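Category: Datasets > Manipulation > Bin picking

# Ziltov Bin Set

Hi, and thanks for looking! I put this together for Droteo, our grasp learner, which was great with boxes and hopeless with anything floppy. So the set mixes soft stuff (cloth, mostly) with hard odds and ends in one metal bin, and the arm gets to try all of it.

There are 700 grasp attempts, recorded in August. Each one has its own folder with a color picture, the arm's joint log and a label file.
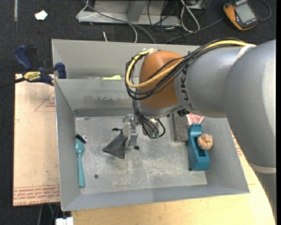
Labels go from 0 to 3, where 0 is a miss and 3 is a clean lift. I did them by hand over a lot of coffee, so if one looks wrong, tell me! I held back 128 attempts for testing. Please don't train on those.

Known gripe: the clock in the joint logs drifts a bit in version 1. Use version 2.

Questions go to Frauke Tiedemann (me), on the issues page.

Comments

**hemora_dev:** Is gripper width in the joint log?

**Frauke:** Yep, last column, in millimeters.

**vogler:** Version 2 loads fine here, thanks. More cloth please!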